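Section 4. Setting Up the Work Surface and Registering Small Items

Wemau Parcel Scale and Label Station, User Guide
Revised Tuesday, September 28, 2021

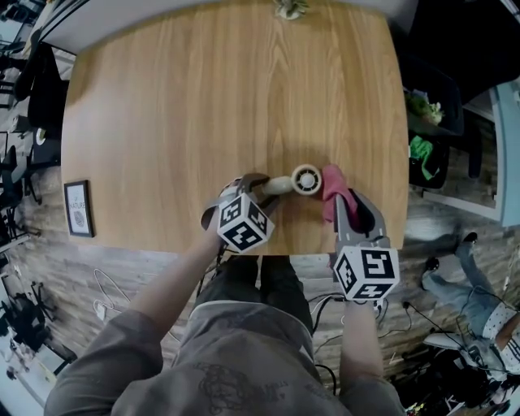
The Wemau station must be installed on a level, rigid surface before any item is weighed or labeled. A desk with a folding leaf, a rolling cart without locking casters, or a shelf held by brackets does not meet this requirement. The scale will accept a reading on such surfaces, but the reading will drift as the load moves. A plain wooden tabletop is suitable, and the operator should be able to stand at its near edge and reach the center with either arm. Small items of uneven shape, such as a round head on a short handle, are to be laid flat on the table before they are transferred to the weighing plate. Items stood on end may tip during the two-second settling period and cause the station to record a false weight.

4.1 Before You Begin

Confirm that the following are present in the carton:

Base unit with weighing plate
Label printer and one starter roll
Power supply and cord
Leveling key
Calibration weight, 2000 g

If the calibration weight is missing, do not substitute another object. Contact the Sturnolberg service desk and request part 548.

4.2 Placing the Base Unit

1. Clear an area large enough for the base unit, the printer, and the largest parcel you expect to handle.
2. Set the base unit on the surface with the display facing the operator.
3. Look at the bubble in the window beside the display. If it is outside the ring, turn the front feet with the leveling key until it is centered.
4. Press gently on each corner of the base unit in turn. If it rocks, repeat step 3.
5. Set the printer to the right of the base unit, leaving a gap of at least one hand's width.

Note: Left-handed operators may place the printer on the left. The printer cable is long enough for either arrangement, but it must pass behind the base unit and must not touch the weighing plate.

Caution: Do not lift the base unit by the weighing plate. The plate rests on four pins and will come away in the hand.

4.3 Connecting Power

1. Connect the printer cable to the port marked P.
2. Connect the power supply to the base unit, then to the wall outlet.
3. Hold the power button until the display lights.
4. Wait for the display to show zero. The unit should be left switched on for ten minutes before calibration.

Caution: Use only the power supply provided. Damage caused by other supplies is not covered by the warranty.

4.4 Calibration

1. Remove everything from the weighing plate, including packing film.
2. Press MENU, then select CAL.
3. When the display reads LOAD, set the calibration weight in the middle of the plate.
4. Do not lean on the table until the display reads DONE.
5. Remove the weight and return it to its pouch.

If the display reads E 597, the surface moved during calibration. Check the feet and begin again at step 1. If the same code appears three times in a row, move the station to another surface.

Calibration should be repeated whenever the station is moved, and in any case once a year. Sites that close for the summer should calibrate when they reopen in July.

4.5 Registering an Item Type

The station can store up to 930 item types. Each type holds a name, a standard weight, and a label format.

1. Press MENU, then select ITEMS and NEW.
2. Enter a name of not more than twelve characters.
3. Place one item on the plate and wait for the steady mark to appear.
4. Press SAVE.
5. Select a label format. The Liem format is for letters and flat packs. The Fukau format is for boxes and irregular goods.

Note: Register items without their outer packaging. The weight of the packaging is entered separately under TARE, as described in Section 5.

To change a stored type, select it from the list and press EDIT. Deleting a type does not affect labels that have already been printed.

4.6 Setup Record

Complete the card inside the back cover with the date of installation, the location of the station, and the name of the person who carried out the calibration. Keep the card with the unit. Questions about this section may be addressed in writing to Faizal Nasution, Product Documentation, Sturnolberg.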